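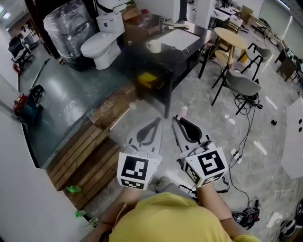 Section 4. Setting Up Marker Tracking for Hand-Held Grippers

This section covers the software side of a Vavevell hand-held gripper pair: loading the marker layout, calibrating the head camera, assigning left and right, and recording a first session in Zata Recorder. Assemble both grippers as described in Section 2 before you start.

The tracking service finds each gripper by the square patterns printed on its marker cube. Every pattern has its own ID. If one face of a cube is readable, the service can work out the position and rotation of the gripper. Two readable faces give a steadier result, mostly in rotation.

4.1 Before You Begin

You will need:
The recording computer with Zata Recorder installed
Both grippers, with marker cubes fitted
The head camera and its cable
The printed calibration board
The layout file supplied with your grippers

Zata Recorder and the Lucero tracking service are separate programs. Recorder starts Lucero by itself. Do not start Lucero by hand unless Section 9 tells you to.

4.2 Loading the Marker Layout

The layout file lists the pattern ID on each cube face, the printed size of each pattern, and the offset from the cube to the point midway between the finger pads.

1. Open Zata Recorder and select Devices.
2. Select Add Layout and choose the layout file.
3. Check that the serial number shown for each gripper matches the number on its handle.
4. Select Apply. The tracking service restarts and the status line changes to Waiting for Markers.

Note: If you have replaced a cube, load the layout file that came with the new cube. Two cubes with the same IDs will cause the tracked position to jump between hands.

Caution: Do not edit pattern sizes in the layout file to correct a distance error. A wrong distance nearly always comes from a poor camera calibration. Repeat 4.3 first.

4.3 Calibrating the Head Camera

Calibrate when you first install the camera, after any change of lens or focus, and after the camera has been dropped. It does not need to be repeated for a new wearer.

1. Place the calibration board flat under even light.
2. Put on the head camera and connect the cable.
3. In Recorder, select Camera, then Calibrate.
4. Look at the board from straight above, then move your head slowly so that the board reaches each corner of the preview. Tilt your head a little between positions.
5. Hold still at each position until the capture tone sounds.
6. Continue until the counter reaches 22, then select Solve.
7. Read the error value. If it is shown in green, select Save. If it is shown in red, select Discard and start again from step 3.

Note: Motion blur is the most common cause of a red result. Add light or move more slowly.

4.4 Assigning Left and Right

1. Pick up one gripper in each hand.
2. Hold both in front of you, finger pads pointing ahead and slightly down, with your forearms apart.
3. Select Assign Hands.
4. Open and close the left gripper when the left icon blinks. Do the same with the right.
5. Check the preview. A colored outline should sit on each visible pattern, with L or R beside it.

If the letters are swapped, select Swap. Do not change hands.

4.5 Setting the Floor Plane

Lucero uses the floor plane to report heights and to reject false detections below the floor. Tasks that pick small objects up from the floor depend on it.

1. Lay the calibration board on the floor in the middle of the work area.
2. Look down at the board and select Set Floor.
3. Touch the closed tips of the left gripper to the floor next to the board. The height reading should settle near zero.
4. Repeat with the right gripper.
5. Remove the board.

If the work area includes a raised surface, such as a platform or a low step, set the plane on the lower level. Heights on the raised part will then read as positive values. Leave Reject Below Floor switched on.

Shiny tile can reflect a pattern well enough to be detected. The reflection appears below the floor plane and is dropped by the same filter. If outlines still flicker on the floor in the preview, raise Minimum Confidence one step at a time.

Caution: Keep cables and power strips out of your walking path. While recording, your attention is on the grippers and it is easy to miss what is beside your feet.

4.6 Recording a Test Session

1. Place one or two small objects on the floor within easy reach.
2. Select New Session and enter a task name.
3. Select Record and wait for the tone.
4. Pick up one object, move it, and release it. Work at a normal speed.
5. Select Stop.
6. Open the session in Review and play it through.

In Review, the bar under the video shows tracking for each hand. Green means at least one face was read. Yellow means the position was filled in from earlier frames. Red means tracking was lost. In a test session of 2,374 frames, a few short yellow parts are normal. Record again if you see any red during a grasp.

Gaps shorter than 200 milliseconds are filled automatically on export. Longer gaps are marked in the exported file and left empty.

4.7 If Tracking Is Lost

One hand drops out often: turn the gripper so that a patterned face points more toward the camera. Check the face for dirt or scratches. Wipe with a dry cloth only.

Both hands drop out together: check the camera cable, then check exposure. Direct sun from a window can wash out the white parts of a pattern.

Position is steady but rotation flips: only one face is being read, and it is nearly square to the camera. Tilt the gripper slightly, or turn on Hold Rotation in the Lucero settings.

Opening width is wrong but position is right: the cube is not involved. Run the finger calibration in Section 5.

Sessions can be exported in the Millton format for policy training. Export options are listed in Section 7.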